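Folding on the Bed

Necati Taşdemir folds his laundry on the bed. He has a table in the next room, but it is narrow, and he says a long garment needs to lie flat before it can be folded well.

He learned the work at Lamrani, a laundry in Cledwood where he spent 22 years at the finishing bench. The shop closed in March. He now teaches a home folding class with 4 people at a time, and most of what he teaches comes down to slowing the first step. People pick up a wrinkled thing and start folding it in the air. He wants it put down first.

The bedspread stays on while he works. It is patchwork, in blues, purples and cream, and he likes the pattern for a practical reason: the edges between the blocks give him something to line a seam up with.

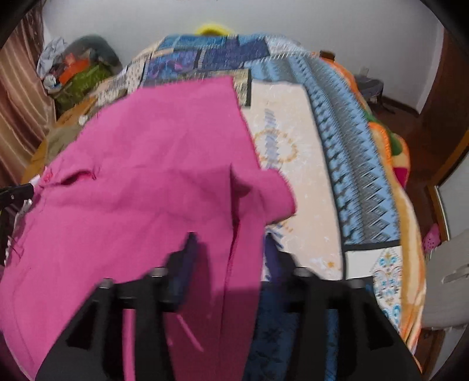 Pink fabric on the patchwork quilt, still wrinkled, with loose threads along the frayed seam.

His method starts with the seams. Find the longest one and pull it straight, working from the top down with a flat hand. Do not tug at the corners. If the cloth has a flap or a loose piece, open it out and leave it alone until the main part is smooth. Deep creases get pressed with the palm and held for a moment.

Loose threads are dealt with before any folding. Taşdemir trims them with small scissors and never pulls them, as one pull can gather a whole seam. A frayed edge goes to the inside of the fold, where it will not catch on other things in the drawer. Anything that needs mending goes in a separate pile – he does the sewing in the evening. 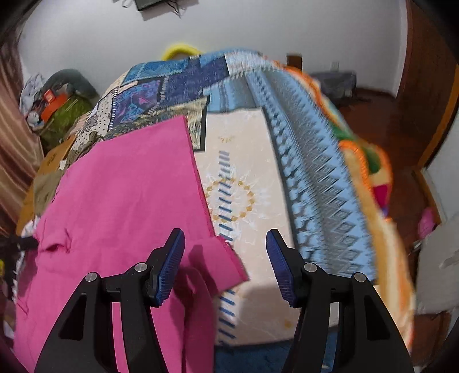
A bright pink garment spread out beside a cream panel of the bedspread. The short flap has a stitched edge.

From there the folding is quick. The sides come in to the middle, the flap is laid down on top, and the length is folded in half and then in half again. Slippery cloth is the exception. He rolls that, starting at the hem, and stores it with the loose end underneath.

Blankets are left for last. He folds them in thirds and keeps them at the foot of the bed until the drawers are full, and then they go on the top shelf of the closet with the heaviest at the bottom.

The next class is in August 2018, upstairs at the Grarkero building in Cledwood. Bring one garment that you have trouble folding.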